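Trestari soft pencil case in orange – my review

Reviewed by Annag Buchanan, 12/01/2021

I have been through more pencil cases than any grown woman ought to admit to. I run a little after-school craft club in Brolcombe, and between the club bag, my own desk and two children at home who borrow everything and return nothing, a pencil case in my life has a hard time of it. So when the old tin one finally lost its hinge in October I ordered the Trestari soft pouch from Ruloveo, mostly because it came in orange and I was tired of hunting for black things in the bottom of a black bag.

The surface you work on makes a difference to how you feel about a case, I think. I do nearly everything on pale wood, and the tin used to clatter and skid and leave grey marks that I then had to rub at with a damp cloth. A fabric one just sits down quietly where you put it.

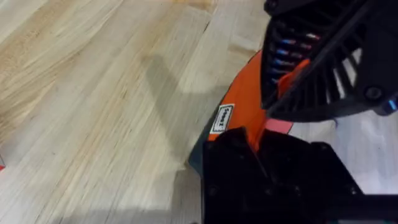

Pale wood, with a lovely bit of darker grain in the corner.

Now, the case itself. It's a soft, rounded sort of bag with dark trim, and it came folded in a paper sleeve with no plastic, which pleased me. The fabric is thicker than I expected from the price. You can squash it into the side pocket of a rucksack between a lunchbox and a cardigan and it gives way nicely, then plumps back up when you take it out. My friend Heather Mowat has the stiff Paterson one, and very smart it looks on her desk too, but it won't go in anything smaller than a suitcase.

I do like a case you can get hold of by both ends. With the children I'm forever holding one side steady while somebody else rummages, and with a floppier bag the middle sags and all the pens slide into one corner. The Trestari has enough body to it that it keeps its shape fairly well, though of course it will dent if you press on it.

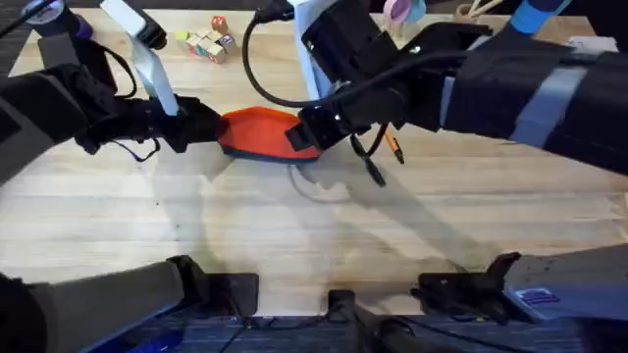 Held at both ends, with the toy blocks at the far side of the table.

A word on the zip. Mine was stiff for the first 8 days or so, stiff enough that one of the smaller club members brought it to me to open every single time. I ran a candle stub along the teeth (my mother's trick, and it works on coats and boots as well) and it has been perfectly good ever since. I'd still mark it down a little, as a child's pencil case ought to open for a child straight out of the packet.

Where it really wins me over is the opening. Unzipped, you get a good wide mouth and can see what you have without tipping the lot out, and I keep mine very full indeed.
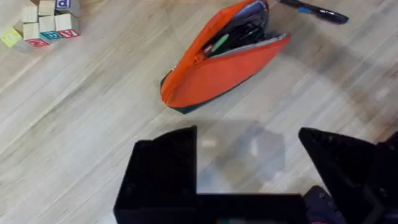

The lining is grey, and I was glad of that, having once owned a case with a white lining that looked dreadful by the end of its first week. What I would have liked is an inside pocket, or even just a loop of elastic, for the rubber and the sharpener. They sink under the pens and you end up feeling about for them, and a dark pen among other dark pens takes some finding too. Bright caps are your friend here! I've started buying the coloured ones on purpose.

It also lives quite happily alongside the alphabet blocks, which come out at club whenever we're doing names and labels, and the orange is easy to spot when it's time to gather everything up again.

I haven't washed it yet. The label says cold water and dry flat, so I'll try it in the holidays and add a note underneath if anything dreadful happens to the colour.

Would I buy it again? Yes, and I have – a second one for my son, who wanted green and was told they only had orange left. He has forgiven me.

Marks: 4 out of 5, with one off for that zip and the missing pocket.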